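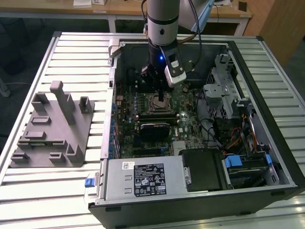

Trial 261 went the way of the other 260, and Lewis Innes wrote "inconclusive" in the log with some tenderness.

The method was his own. Zolerar, the policy, had to judge by wrist camera alone whether its fingers were over the socket, and then say how sure it was. Lewis scored the gap between sureness and fact. Swanson, the old baseline, missed often and blushed in the numbers. Zolerar missed by 4 millimeters and reported total confidence.

"Like my adviser," said Lewis, and queued trial 262. The plan called for 379.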